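Trelis Student Robotics - progress report to the Storkska fund
February 2024

Written fast between class and the lab, so apologies for the fragments. Budget table goes separately.

Where we are

Project is still the kitchen cleanup task. Students teach a simulated arm to pick small items out of a sink and put them on the counter. All of it runs in simulation this term, as agreed in the plan. The Cavura simulator is up on every lab machine now. Install took longer than we wanted - old graphics drivers, then a license server that kept dropping people.

Club now meets twice a week. Attendance good before exams, thin during, good again after. Two teams: one builds scenes, the other works on control and training. They swap jobs at midterm so everyone gets a turn at both. The swap cost us a week of slow work but the students asked for it and we would do it again.

Numbers so far

Demonstration runs recorded: 2,550
Kept after review: 2,000
Thrown out for bad grasps or items pushed through the sink wall: 493
Thrown out for corrupted log files: the rest

Review is done by students in pairs. Slow, but they learn more from the rejected runs than from the good ones. We have a shared sheet of reasons now so the pairs mark things the same way. Before that, one pair was failing anything that touched the wall and another was letting it all through.

Sink scene

Scene team rebuilt the kitchen over the break. First version had a shallow round sink and the arm hardly had to reach down at all - too easy, and the policy fell apart in anything deeper. New one is a long deep basin with sloped sides and grooves along the floor. Harder to get into, and the hand has to stay clear of the side walls on the way down. Contact with the grooves was jittery at first, small items would buzz and creep along the floor. Fixed by using a simpler collision shape under the visible one. Took two students most of a week to find that. 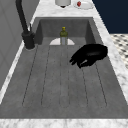

Sink scene, current version. Bottle at the far end, gripper still empty on the right.

Bottle is the main target for now. Placement near the back wall is the hard case, not much room behind it for the fingers. The held-out test set has 106 starting layouts and we havent touched it for training. First full test comes after the midterm swap.

Training

Baseline policy trains overnight on the lab machine. It reaches for the right item most of the time when the bottle is in the middle of the sink. Back wall positions are weak. It tends to come in from too high up and close early. Control team thinks the approach height is wrong in a lot of our early demos, so those are being re-recorded by the more experienced drivers.

Problems

- Lab machine shared with another course, we lose it in the evenings before their deadlines.
- Disk space. Moved the raw recordings to the Kollár server, still tidying up the paths.
- New members need three sessions before their demos are usable. We had planned for one.
- Written docs are behind. Setup guide is fine, the rest is mostly notes in the chat.

Next

Finish the re-recording. Run the full test set and send you the results, good or bad. Add a second item to the sink so the policy has to choose. Start the write-up for the student showcase in August - poster first, demo video if theres time.

Spending is inside the plan. One change to request: we would like to move the unused travel money to storage, same total. Please let us know if that needs a form.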